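Home game tournament keeps running past midnight — what am I doing wrong?

Posted by Grorell, 30/07/2018

Hi all, long-time reader, first post. I host a poker night once a month and we switched from cash to a small No Limit Hold'em tournament this spring. Everybody loves it, except it never ends! We start at 7:30, ten players, 2,000 in chips each, blinds start at 5/10 and go up every 25 minutes. Last time we were still four-handed at half past twelve and two people just agreed to flip for it so they could go to bed.

I've been thinking about dropping the starting stack but I don't want anyone to feel like they drove all that way for 20 minutes of cards. I also don't want to turn it into a shove-fest.

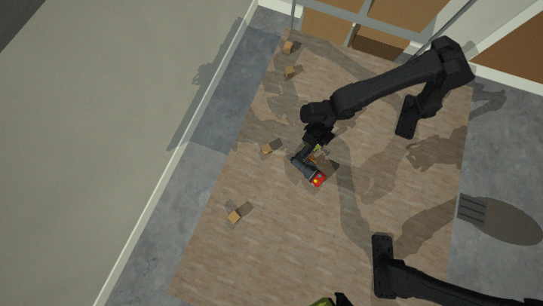
Do I have to shorten the levels, or can I leave those alone and make the blinds jump faster?
Either one works, but I'd shorten the levels first. Smooth blinds feel fair to people who don't play much, and hardly anybody notices five minutes gone from a level.

(That last bit is what my brother-in-law told me when I asked him, and he plays a lot more than I do, but he's never hosted. So I'd like to hear from people who have.)

Also, rebuys. We allow one in the first hour. Is that too generous?

Karppinen

Your brother-in-law is right about the levels, but I think your real trouble is at the bottom end. You've got 200 big blinds each at the start, and that's deep! Casinos do it because they have all day. Try the same chips but start at 10/20, then 15/30, 25/50, 50/100, 75/150, 100/200, 150/300 and so on, with 20-minute levels. The old rule of thumb is that a tournament wraps up about when the big blind is one-twentieth of all the chips in play. With ten people and no rebuys you'd be looking for a 1,000 big blind, so count the levels until you get there and you've got your finish time, give or take.

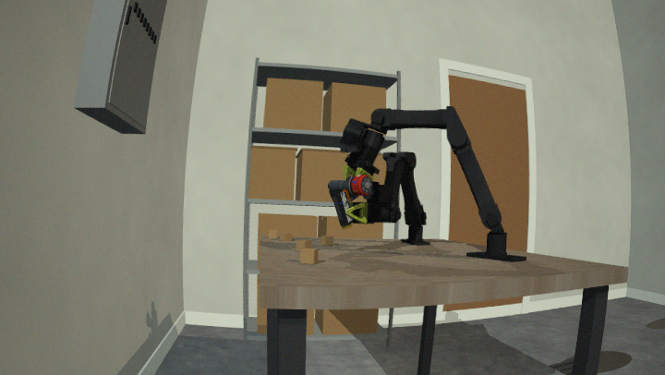
The room, table set in front of the door.

Do the same math with rebuys in. Three rebuys adds 6,000 chips and probably one more level. I wouldn't cut them out, people who bust in the first ten minutes are the ones who stop coming. Just close them at the first break and color up the small chips while everyone's getting a drink.

One more thing — get a timer everybody can see. I use the Vullow one on an old tablet and it beeps at each level. Before that we were all "wait, did the blinds go up?" and I bet we lost half an hour a night to it. 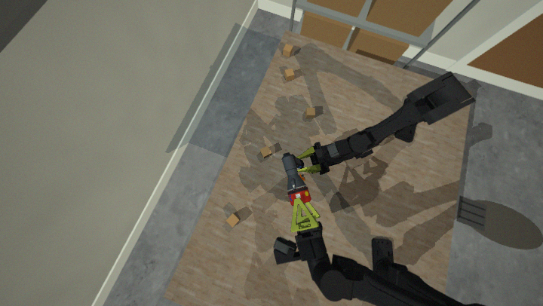
And deal with two decks, I should have said that first. One person shuffles while the other deals. We went from something like 20 hands an hour to a lot more than that, and my October game finished before eleven with the same structure I'd been using all year.

Clisach

just play turbo. 10 min levels. done by 10 every time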